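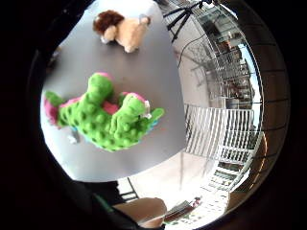 5 min read

Search tips Go

Winter blankets need to come off the hooks and get cleaned before June, while it's still cool enough to work in the barn aisle. I do all of mine over one weekend.

Start with the dry work. Hang each blanket over a fence rail and go at it with a stiff dandy brush, lining side first. A rubber curry lifts the hair that the brush leaves behind. Shake it out downwind of the wash rack.

Check the straps before anything gets wet. Surcingle elastic that stays long when you let go of it should be replaced. Filipa Frade, who boards two mares down the aisle from mine, sews hers with waxed thread and a leather needle, and her stitching outlasts the factory's.

For washing, use cold water and a cleaner made for waterproof fabric. Regular laundry detergent strips the coating. Fasten all the buckles and tie the metal parts inside an old sock - they will chip an enamel drum otherwise. My turnout sheets go on the lawn with a hose and a soft broom and get 20 minutes to soak.

Dry them outdoors, out of direct sun, and turn them once. A blanket that feels dry on the outside can be damp at the seams, so leave it another day.

Store them folded in a bin with a tight lid. I write the size and the horse's name on masking tape and stick it on the end that faces out.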